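I first heard about Ingrid Mercado from my sister-in-law, who had bought a quilt from her at the Drallatwood fall market and then talked about the binding on it for most of a dinner. So in September 2024 I drove up to see her. She met me in the driveway in her socks, said the coffee was already made, and took me straight upstairs, where the bedding lives.
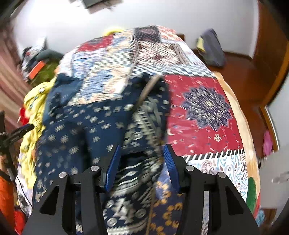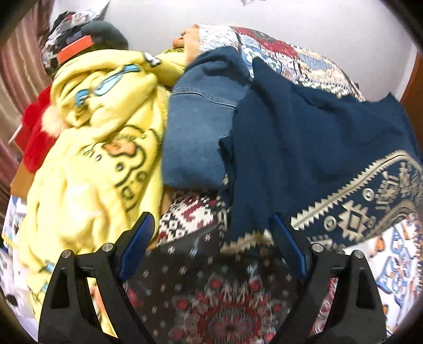
What makes somebody start quilting at 38? A bad winter and a box of her grandmother's shirts, Ingrid told me.

"I'd been carrying that box from apartment to apartment," she said. "Cotton shirts, a couple of aprons, a tablecloth with a burn on it. I wasn't going to wear any of it and I sure wasn't going to throw it out. Then the road was closed for ten days and I'd read everything in the house, so I got out the scissors."

She had never sewn anything bigger than a pillowcase. Her first top was cut with kitchen scissors, measured against a cereal box, and came out so crooked that she had to lop a strip off one side to get it to lie flat on a mattress. She still sleeps under it in January. I asked if she'd ever been tempted to take it apart and fix it.

"No! My mother offered. She's a very exact person. I told her to keep her hands off."

We'd moved down to the kitchen by then, and she'd cleared a corner of the table for my notebook by shoving a stack of folded fabric onto a chair (it slid off twice while we talked, and both times she kept right on with her sentence). She does her cutting at that table and her piecing in a little room off the hall, on a Graker machine she picked up at an estate sale. It only does a straight stitch and a zigzag. She paid 100 dollars for it, and I got the feeling she'd have paid a good deal more.

I wanted to know where the fabric comes from now that Grandma's box is long gone. Mostly thrift stores, she said, and mostly the men's shirt rack. She likes a shirt that's been washed for years because it's done all its shrinking. New cotton she buys from Moussa, a shop two towns over, and she washes it hot before she'll let it near anything old.

"I learned that one the hard way. I made a baby quilt for a coworker, half new and half old, and after one trip through the dryer it looked like a waffle. She was very sweet about it. She said the baby liked the bumps."

Her best-known quilt — known in Drallatwood, anyway — is one she calls Bremari, after the lake where her family used to rent a cabin. It took her three years, on and off. There are 209 pieces in it, and she knows that number because she wrote it on the label, along with the names of everyone who gave her a shirt. Her uncle gave her the one he got married in. He asked for a piece back later, and she had to mail him a scrap from the leftovers.

I asked whether she sells much. She sells a few every year, and the rest go to people she likes. She won't take orders anymore. The last one was for a wedding in October and she finished sewing the binding down in the passenger seat on the way there, with her husband driving and taking the curves as slowly as he could stand.

"Orders make me grumpy. Somebody sends you a picture of their curtains and wants it to match. I don't know what goes with your curtains! I know what goes with this blue shirt."

Does she have any advice for a person starting out? She thought about that one for a while and got up to refill both our cups first.

"Make it small. Everybody wants to start with a king size for their own bed, and then it sits in a closet for up to 10 years and they feel terrible every time they get out the vacuum. Make one for a cat. And get a decent iron — the iron matters more than the machine."

She uses hers after every seam. Press it, don't slide it, and let the block cool down before you pick it up. She made me try it on a practice square, and I slid it, and she took the iron away from me.

I left with a bag of shirt cuffs she didn't want and instructions to cut the buttons off before doing anything else. They're on my dining room table right now. I've done four of them.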